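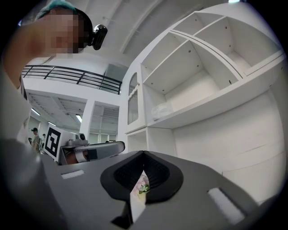 Projects > Robotics > Student Reports > Collecting Tabletop Examples with Hand-Held Grippers

April 27, 2021
By Inden project group

1. Purpose of the project

The Inden project set out to gather examples that a learning system could use to copy simple household handling. The tasks were picking up light objects, moving them between a table and a shelf, and passing them from one gripper to the other. No robot arm was used for the collection itself. A person holds a gripper in each hand and does the task directly, while cameras on the grippers and on the head record what happens. Each gripper carries printed square markers so that its position can be worked out from the recordings later.

We chose this method over driving an arm by remote control. An earlier group, Markham, used remote control in November and reported that most of their lab time went into resets and joint limit errors. Their notes were useful to us for planning the tasks, and we kept their naming rules for files so that the two sets can be compared.

2. Setup

The work area is a white table in front of a large white shelving unit with open compartments. The compartments are at different heights, so the same object can be placed low, at table level or higher up without moving the furniture. Light comes mostly from ceiling fixtures.

Before each session the operator put on the head camera, checked that all the streams were running, and held both grippers still over the table for 3 seconds. This still period gives the software a common starting point. We then opened and closed both grippers once. The closing motion is easy to find in every stream and was used to line up the clocks.

3. Recording procedure

One example is one attempt at one task, from the still period to the moment both grippers are back over the table. We wrote 16 task cards. A card names the object, the place it starts and the place it should end, and it says which hand goes first. It does not say how to grasp the object. We wanted the grasps to vary, and operators were told to use whatever approach felt natural.
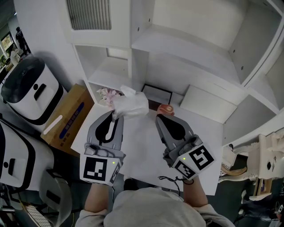 Soft items took more practice than rigid ones. A plastic bag changes shape every time it is touched, and the operator often has to pinch it by a fold and lift slowly. With a cup or a block the fingers close on the same surfaces each time, and new operators could do those cards well after a few tries. We moved the bag cards to the middle of each session for this reason, after the hands were warmed up and before they got tired.

Operators changed places after every card. Holding two grippers at table height is tiring for the forearms, and tired operators tend to rest the fingers on the table between motions. Those rests show up in the data as pauses that have nothing to do with the task.

4. Checking and labeling

All recordings were loaded into Skirneck, the viewer our group wrote for this course. It plays the streams side by side and lets the reviewer mark an example as good, failed or unusable. Failed examples were kept, with a short note on the cause. Unusable ones were dropped. The most common cause was that the markers on one gripper were turned away or covered by an arm for too long, so the position track broke.

At the end of the collection we had 546 examples after dropping the unusable ones. We set aside 100 of these for testing and did not look at them again while tuning the labels.

5. Problems

Cables were a nuisance. A loop of cable near the wrist can swing into the view or catch on the edge of a shelf. Taping it along the forearm helped on short tasks, but the tape came loose on the cards with a long reach.

The lower compartments gave us trouble too. When an operator leaned in to reach them, the head camera lost sight of the grippers and we had only the gripper cameras for that part. We rewrote two of the cards so that the object sat closer to the front.

6. Next steps

The set will be handed to the Lam group, who will train the first model on the rigid object cards only. The bag cards will be added after that, using the same test split. We would also like to record the shelf tasks again with a second fixed camera on the side of the table, which should cover the gaps described in section 5.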